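Filed under: Short Fiction

Run 186

Vira Hnatiuk had stopped sitting down around run 150. By 186 she was on her toes behind the monitor, and Myroslav had given up telling her to breathe.

"Same policy?" he asked.

"Same one! I only changed how long it waits before it picks an arm." Two extra beats of looking – that was her whole idea, scribbled on a Brendura napkin in March.

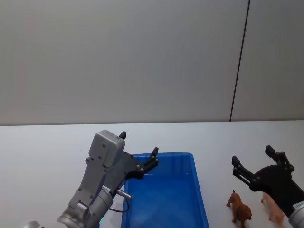 Lion, pig, blue tray. Both grippers open.

"Giller said we'd need 1,000 demonstrations," said Myroslav.

"We have 30." She was grinning already. The old version always sent both arms at once, and they'd meet over the tray like two people in a doorway. She had loved it even then, a little.

The left arm held still. The right one dipped toward the lion.

"It chose," she whispered. "Myroslav, it chose!"

He was already reaching for the notebook, hunting for a pen that worked.

© Fatholm Stories | Contact | Back to top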